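Ticket 1000: right gripper tracking drops out
Club: Guncombe Robotics
Opened by: Nandi Baloyi
Status: open

Hi all! The tray-wiping task is so close to working. The only trouble is the right gripper, which loses its pose 2 or 4 times per run.
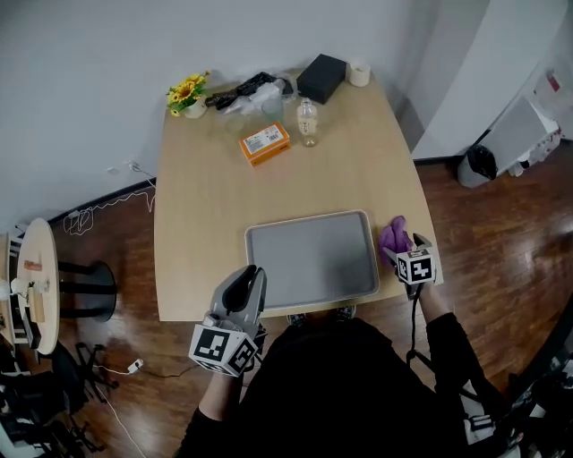

Tracking on the left side is solid, so I doubt it's the software. I swapped the USB port and restarted, no change. My next suspect is the black cable hanging down along the right arm, and I'd love to try a clip on it.

Reply from Doğukan Başaran: Great find! Please save the log and send me the left gripper's view too.

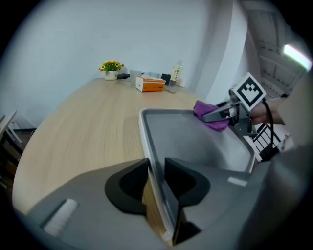 Left gripper view, right gripper holding the cloth at the tray

Log attached. Clip test is next!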